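Puvmont Adds Refillable Bath Line for Yacht Guest Cabins

DOSVILLE, February. Puvmont, a supplier of guest amenities to charter yachts, has added a refillable bath and body line called Fotine to its catalog. Orders open Monday.

Fotine has 8 products, including shampoo, conditioner, body wash, hand lotion and a bath salt. All are sold in 10-ounce pump bottles and in larger pouches for refilling on board. The bottles have a locking collar and a weighted base, and they fit the wall brackets Puvmont already sells for guest showers.

The formulas were developed with Laskowska, a soap maker that has supplied Puvmont with bar soap for 16 years. Two scents are offered at launch, fig leaf and unscented. A third is planned for the summer season.

The first production run is 2,000 bottles. Yachts with an existing Puvmont account may order by the case or ask for a mixed sample box before ordering. Labels can be printed with the yacht's name for an added fee. 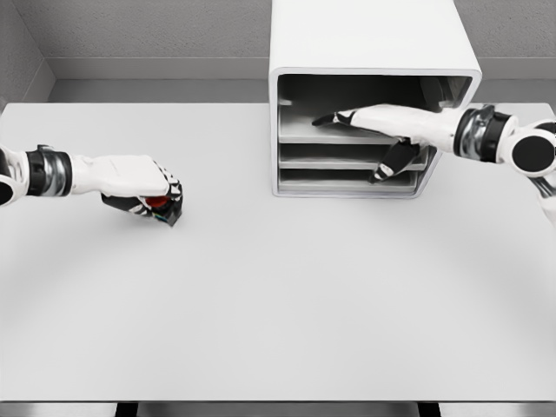

One chief stewardess on a charter yacht, who asked not to be named, wrote after a trial that the pumps stayed shut on a rough crossing and that guests asked where they could buy the lotion. She added that she would like a smaller bottle for day heads.

Puvmont said a smaller size is under review. Price lists and ingredient sheets are available from the Dosville sales office.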